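Progress report, second period
Project: Trorneck arm, kitchen handling work
To: Pruitt, grants office
From: Dexter Montoya, Hisden
Sat 13 January

Where we stand

You asked for a short report and a straight answer on whether the October fault is fixed. My answer is that I don't think so, and I would not sign off on the next payment milestone as it is worded now. The team at Deseo, who wrote the grip controller, see it differently. Their view is in here too.

The fault

In October the arm on our bench closed on a steel cup, lost it, and kept squeezing. The controller believed it still had a cup. It then carried out the rest of the move with the fingers pressed against each other until the wrist motor overheated and tripped. No one was hurt. We lost one fingertip and 4 days of bench time. The emergency stop was not used because the person at the bench thought the move was going fine, and this bothers me more than the fingertip does.

The log shows the grip force reading stayed inside its normal band the whole time. Two fingers pushing on each other look a lot like two fingers pushing on a cup if force is the only thing you check. We had raised this in the first period report. It was marked as low priority.

What Deseo changed

The new release checks finger gap as well as force. If the gap drops below the expected width of the object, the arm stops and holds. Deseo ran 338 simulated grasps with the new release and reported no missed drops. They consider the matter closed.

I have three problems with that.

First, the expected width comes from a table somebody typed in. A wrong entry gives a wrong check, and there is no warning. We found 2 bad entries in the table we were sent, one of them for a bowl we use every day.

Second, most of those runs used a single object standing on its own. The October fault did not happen that way. The cup was over a bowl, and one finger had the bowl to deal with as well as the cup. If the fingers close on the bowl's edge instead of the cup, the gap may be perfectly believable and the arm will carry on as before.

Third, polished steel is hard on the camera side of the system. Deseo says the simulator handles reflections well enough. It makes nice reflections, I'll give them that. Whether they fool the software in the same way as a real cup under our lights is a separate question, and no test so far has tried to answer it.

What we did this period

We replaced the fingertip and checked the wrist. The motor is within its limits, though it runs warmer than the maker's sheet suggests, and we have lowered the trip point until we know why.

We then rebuilt the cup and bowl arrangement in the simulator ourselves, working from the October log. This took roughly three weeks, much longer than planned, mostly because the positions in the log are recorded in the wrist's own coordinates and the notes for converting them were out of date. The view we have been working from has the steel cup overlapping the red bowl, a finger on either side, and the white pegboard behind.
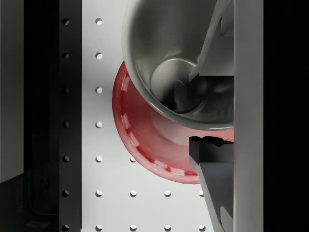

Results so far

Mixed. The new release does stop the arm when the cup is gone and the fingers close on nothing. I am glad of that and it should stay in. With the bowl involved, the outcome depends on where the lower finger ends up, and in some runs the controller reported a good grip on the cup when the simulator's own record had the finger against the bowl. Deseo has these runs and says our contact settings are too stiff. They may be right. I asked for the settings they would accept and have not had them yet.

Nothing from this period has been repeated on the real arm. Until it has been, please read every result in this report as a result about a simulator.

Safety rules at the bench

The arm stays at reduced speed. Nobody works inside the marked area while it has power, including for "just a quick look." The person running the test now calls out the grip state from the camera feed, separately from what the controller says, and stops the arm if the two disagree.

Money and schedule

Spending is under plan only because the bench was idle. The overheated motor will probably need replacing before the end of the grant, and the budget has no line for it. I would like to move money from travel to cover it and need your approval in writing.

What I am asking for

Please change the milestone from "fault corrected in simulation" to "fault reproduced and corrected on hardware." It will push the date back, and Deseo will object. Please also ask them for the full list of objects and starting positions behind their grasp tests. We have asked twice and received a summary.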